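La poesía que se escucha de pie

Una noche de lectura en la sala Brastwood, donde el público llega temprano y se va tarde

16-07-2019

La sala Brastwood no fue construida para la poesía. Era un almacén de papel, después una escuela de danza, y desde hace nueve años pertenece a Vekberg, una pequeña editorial que publica traducciones y que necesitaba un lugar para presentar sus libros. Todavía hay barras de ejercicio en una de las paredes, y el público cuelga en ellas los abrigos.

Llegué a esta ciudad en febrero, con un español aprendido en los libros, y una vecina me recomendó las lecturas como un buen ejercicio para el oído. No me advirtió que se escuchan de pie. Las sillas existen, pero están al fondo y casi todas las personas prefieren acercarse a la mesa donde se lee. La primera vez me dolieron las rodillas y entendí la mitad de los poemas. Volví a la semana siguiente.
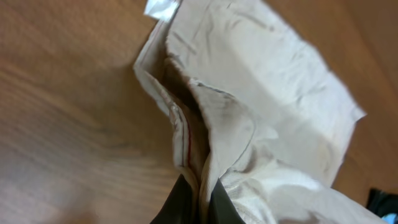

Núm. 492

El ciclo de este verano se titula Kamska, como la revista que en otro tiempo reunió a los poetas de los que trata. Fue una revista pobre y obstinada. Cada número se imprimía en 400 ejemplares, en un papel tan delgado que los versos de una página se leían también, al revés, en la siguiente. Algunos lectores antiguos dicen que esa transparencia era intencional. Yo lo dudo, pero me gusta que lo digan.

En la noche dedicada a las formas breves se leyeron poemas de ocho líneas, de cinco, de una sola. La persona que leía dejaba entre poema y poema un silencio bastante largo, y al principio el público no sabía si debía aplaudir. Hacia la mitad de la velada ya no aplaudía ninguno. Se oía la calle, un autobús, alguien que pasaba una página del programa - y después otra vez la voz.
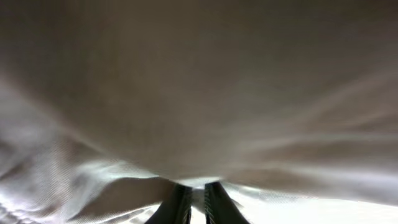 Después vino la conversación, que en Brastwood suele durar más que la lectura. Se habló sobre todo de la traducción. Vekberg prepara una antología de la revista en edición bilingüe, con 3830 versos elegidos entre todos los números conservados, y cada verso parece tener sus defensores y sus enemigos. Una mujer del público preguntó por qué se había perdido la rima en un poema sobre el deshielo. La respuesta fue larga y no la convenció. Otro asistente, que había traído su propia versión escrita a mano, pidió permiso para leerla. Era más torpe que la del libro y tenía una última línea mejor.

Para mí, que vivo traduciendo cada frase antes de decirla, esa discusión fue la parte más familiar de la noche. Reconocí el momento en que una palabra casi sirve y hay que decidir si uno la acepta. En la lectura siguiente se presentó Liang, un poema largo en el que un hijo aprende el idioma de su padre cuando el padre ya lo ha olvidado. Lo leyeron dos voces, una en cada lengua, a veces al mismo tiempo. No intenté seguir las dos. Elegí la que no comprendía y la escuché hasta el final como se escucha la lluvia.

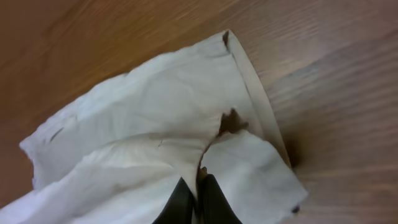 Papel sobre madera.

El ciclo continúa hasta el final del verano, con entrada libre. La antología estará en venta en la misma sala, junto a varios números sueltos de la revista que se pueden consultar en la mesa de la entrada. Conviene llegar media hora antes si se desea una silla.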